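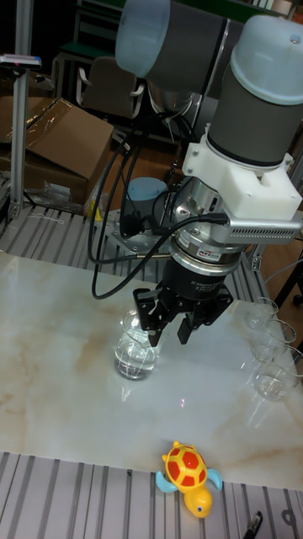 Where things stand at the end of October

Second progress report to the Resby Fund, on the Lukumay Street tool library

The short version is that we have a tool library, people are borrowing from it, and most of what they borrow comes back. The longer version follows, as the grant agreement asks for four pages and I have been told that larger type is not an acceptable way to get there.

Lending

We opened to members in spring with a target of 200 sign-ups by the end of the grant year. We are at 133. I had hoped to report a higher number, and for one cheerful afternoon I did have a higher number, until it was noticed that the sign-up form had been recording every household twice if the person pressed the button with any enthusiasm. The form has been fixed and the cheerful number has been retired.

What people borrow has been a surprise. Our application predicted, with great confidence and a bar chart, that demand would be led by power drills. Drills do go out. But the item with the longest waiting list is the carpet cleaner, followed by the long ladder, followed by the pressure washer, which has been out so steadily since June that I had forgotten what color it was. The tile saw, which cost more than anything else we bought and which I personally argued for, has been borrowed twice. One of those was me.

Late returns run higher than we planned for. We started with a polite email, moved to a polite text message, and have now settled on a phone call, which people dislike so much that the tools tend to arrive within the hour. We don't charge late fees and would like to keep it that way.

The catalog

We moved the inventory from a spreadsheet to Flulteo over the summer. The move took six weeks against a plan of two. Much of that was spent deciding what things are called. A member looking for a "weed whacker" will not search for "string trimmer," and a member looking for a "string trimmer" is, as far as I can tell, nobody. Every item now has a plain name, a proper name, and a field for whatever else people might type. The socket sets have been counted again and the missing 10 mm sockets have been entered as missing, where I expect they will stay.

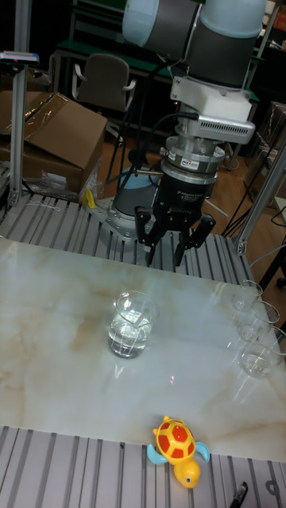

Members can now see what is on the shelf before they walk over, and the number of people arriving for a ladder that left the day before has dropped a good deal. Reservations work. Cancellations also work, though you have to press the button and then trust it.

Repairs and safety

Every powered tool is checked when it comes back. In this period we replaced cords on two sanders, sharpened everything that ought to be sharp, and withdrew a hedge trimmer that had been mended by a borrower using tape and optimism. We now ask members in writing not to fix things for us. The request is on the loan slip, in bold.

The evening class on basic home repair ran four times and filled up each time. The session on unclogging drains had to be moved to the bigger room. I offer no theory. Members have asked for one on hanging doors, and we will run it this winter if we can find a door.

Money

Spending is within budget overall, with two lines out of shape. Insurance came in above our estimate after the insurer read the words "chain saw" and asked us to hold. We have dropped the chain saws from the collection and the premium came down, though not all the way. Shelving came in below estimate, as the Toton warehouse was clearing out its old racks and let us have them for the price of hauling them away. The racks are ugly and very strong. We would like to move the shelving savings over to insurance, and a request form is attached.

What we will do next

We plan to open on a second evening each week beginning in January, mostly for people who work days and have been sending their teenagers with a note. We will buy another carpet cleaner. We will not buy another tile saw.

We also owe you the member survey, which was due with this report. The first draft ran to forty questions and was returned by nine people, seven of whom skipped to the comments to ask about the carpet cleaner. A shorter one goes out next month, and the results will come with the year-end figures.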